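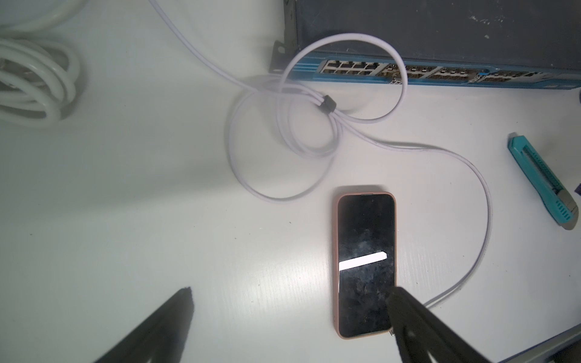
Phone, cable and network switch on the white table.

The owner of Beltelow, a secondhand network gear business in Drarkmont, thinks most homes and small offices buy too much equipment and look after too little of it. I came in doubting that a man who sells used switches could be neutral on the matter. He didn't try very hard to be.

"A scratched lid tells you it got moved around," he said. "It doesn't tell you the ports are bad."

Maybe so, but it doesn't tell you they're good either. His used switches start at $173, against $1,197 for what he calls the obvious new one, and he admits the comparison flatters him. The new one comes with a longer warranty. His covers 2 months, and I told him that seemed short for something he had just described as built to outlast the building.

"I'd like to make it longer," he said. "I'd also like to stay in business."

He is on firmer ground with cables. He winds them in wide loops, puts a small tie on the bundle and leaves the ends free. He has no time for Collet, the cable organizer that Rukico sells in a box with a booklet. 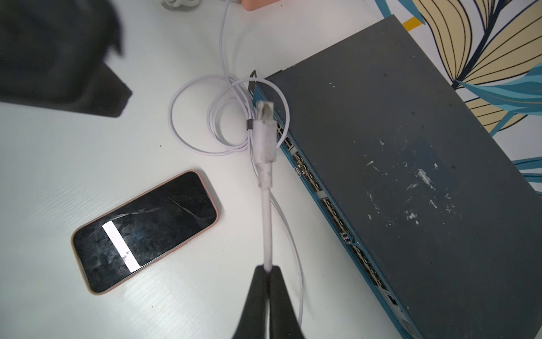
Is it worth labeling a cable that you can already tell apart by sight?

"I'd label it at both ends, every time. You can tell it apart today because you just plugged it in. Come back in April and try again."

I pointed out that he hadn't labeled every cable in his own shop. He said he was getting to it, and that he had been getting to it for a while.

What he does with scuffed equipment is fairly plain. He wipes down the case, checks the screws, clears the vents and tries each port with a cable he trusts.

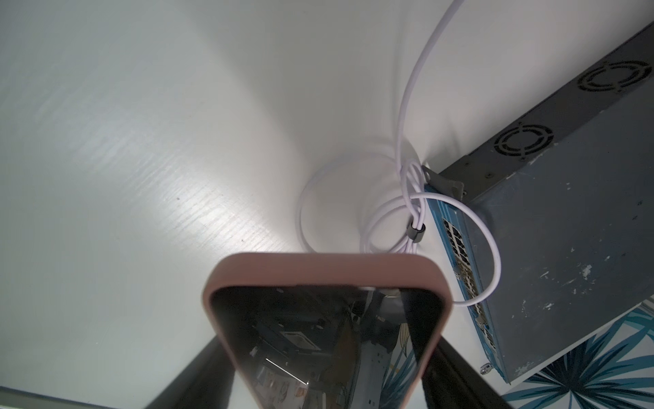

Then he lets the switch run overnight. I asked how many problems turn up that way, and he had no figure for me, though he claims to have handled 400 switches since he opened. A buyer could fairly ask for some records. He says few do.

His tool kit didn't impress me much at first. "A screwdriver and a wrench gets you through most of it," he said. "People buy the big set and then can't find the one piece they need."

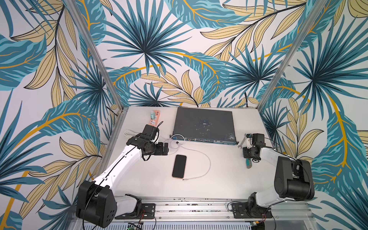
He feels the same way about power strips, which he wants kept within reach and never buried behind a cabinet. On that I had no argument. On the warranty I still do, and when I brought it up again at the door he said he would think about three months.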